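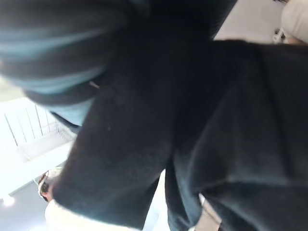

What do we do first with a dark garment that has come out of the pile in a heap? Find the shoulders or the waistband, hold it up by those, and let gravity do the part of the work it does for free.

**Week 4: Dark fabrics** (Ulloa, room 20)

Black fleece and brushed cotton hide their seams, their stains and, in last year's exam, an entire sock. Work near the window if Mirta hasn't taken it.

- Feel for the seam. Your eyes will tell you it's a sleeve. Your eyes said that about the pant leg too.
- Smooth creases with a flat hand, from the middle out.
- Fold lengthwise, then in thirds. Thirds means three. See Rothe, p. 88, who spends a page on this and is still not over it.
- Lint roller last. Rolling before folding is a hobby.

Fuzzy fabrics are stacked no higher than 30 cm. Dardo's stack from Sunday is available for viewing on the floor.

**Practice:** one pair of pants, one sweatshirt, both dark. Refold until the edges meet without persuasion.

**Reading:** Rothe, chapter on knits. Skip the poem.

Lockers: the code is still 2354. Please stop writing it on the door.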